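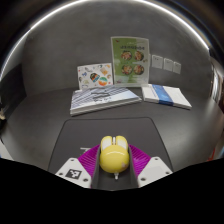 Gelbe Computermaus in Sonderform mit zwei Tasten und Scrollrad

Das Scrollrad (auch Mausrad) ist ein drehbar gelagertes Bedienelement an Computermäusen, das meist zwischen den beiden Haupttasten sitzt. Es dient vorrangig dem vertikalen Bildlauf, in Verbindung mit Umschalttasten häufig auch dem Zoomen.

Aufbau
Das Rad wird mit dem Finger gedreht und lässt sich bei den meisten Bauformen zusätzlich als dritte Taste drücken. Die Drehung erfasst ein Inkrementalgeber. Verbreitet sind mechanische Geber mit Schleifkontakten und optische Geber, bei denen eine Schlitzscheibe den Lichtweg zwischen Leuchtdiode und Fototransistor unterbricht. Zwei phasenversetzte Signale liefern die Drehrichtung. Mechanische Geber neigen bei Verschleiß oder Verschmutzung zum Prellen – der Bildlauf springt dann kurzzeitig in die Gegenrichtung.

Rastung
Eine Feder erzeugt spürbare Raststufen. Bei Rädern mit Freilauf kann die Rastung abgeschaltet werden. Kipp- und Neigeräder erlauben ergänzend den horizontalen Bildlauf.

Signalverarbeitung
Die Maus überträgt die Drehung als vorzeichenbehafteten Relativwert. Die Zahl der Zeilen je Raststufe legt das Betriebssystem fest, unter Windows sind 3 Zeilen voreingestellt.

Siehe auch
Trackball, Drehgeber, Bildlaufleiste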